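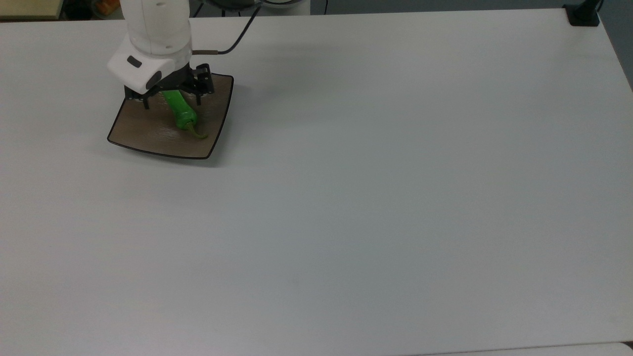 I reckon every verge in Rultthorpe should be a veggie patch, and I'll argue it with anyone. Our council spends its August budget meeting fretting about mowing, and meanwhile the IGA wants silly money for a sad little bag of chillies!

My neighbours on Tindall Street dug up their strip last spring (40 bucks of compost, tops) and now half the street pinches their parsley. Then the letter came. A $300 fine, for parsley!

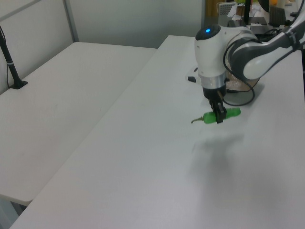
Small, green and good for the neighbourhood.

Yes, someone might trip on a pumpkin. People trip on the footpath now, and you can't eat that. Let us plant the stuff, and send the mower to the footy oval.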